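Chapter 7
Sorting and Storing Tableware

A kitchen that serves 40 people a day handles a great many small items, and most of them look alike. This chapter deals with putting them in order after washing. Section 2 covers spoons and forks. We begin with chopsticks, which roll, cross over one another and hide their patterns when piled up.

Lay them in a long tray, all pointing the same way – pairs are then easy to match by color and banding. 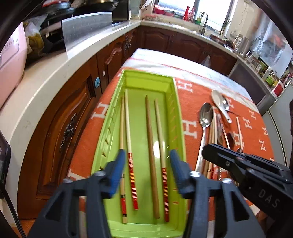

Plain sticks go together at one side. Set aside any stick without a partner.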